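Speaker notes — Setting Up a Shared Work Table
Birdale evening session, Friday, 33 seats

Slide 1. Start on time. Say who the talk is for: people who share one table for small repairs, games and snacks, and keep losing things on it. Mention the handout by the door. There are 200 copies, so take a spare.

Slide 2. Hand tools.
Ask who owns a cordless screwdriver and who knows where it is right now. Wait for the hands.
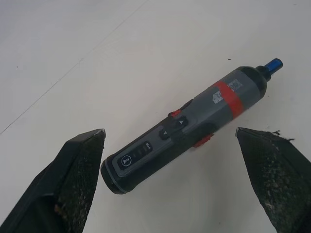 A tool earns a place on the table if you can pick it up and use it without reading anything. Direction buttons are the part I look at first. On this one the two raised arrows sit on a black rocker, one pointing at the tip and one at the rear, so you know which way is which with the tool in your hand. Color helps too. The red switch and the red band stand out against the gray body, and the blue bit is easy to spot on white. Store the bits with the tool — a small tin is fine. At the Davine workshop we kept them in a separate drawer for nearly 6 months and people stopped using them.

Slide 3. Zones.
Two tables pushed together work better than one long one. Use the seam as a border. Near side is for work, far side is for things that wait. Tell the Raltix story here if there is time, otherwise skip to the drinks rule.

Drinks rule: far side only, caps on until you sit down to drink.

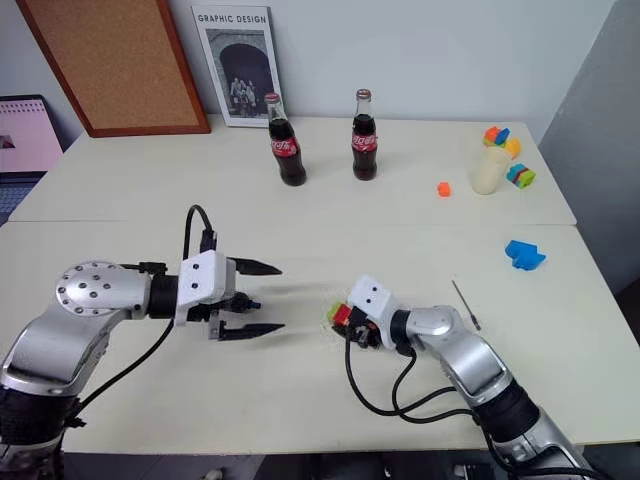 Small parts need a container with an open top. A cup will do. If it has a lid, people set the parts down next to it and go home. Empty it on Friday and put everything back where it came from.

Cables get one side of the table and stay there. Long tools lie flat, away from the border.

Slide 4. Labels.
Keep this short. Large letters, one word each. The Ban label tape holds up on plastic but peels off cloth. Pass the sample roll around and get it back before questions.

Slide 5. Questions.
Likely ones: what to do about glue (separate tray), who wipes the table (last one out), whether white is a bad color for a top. My answer on white is that it shows dirt — I want it to. Room 1703 has to be locked by nine.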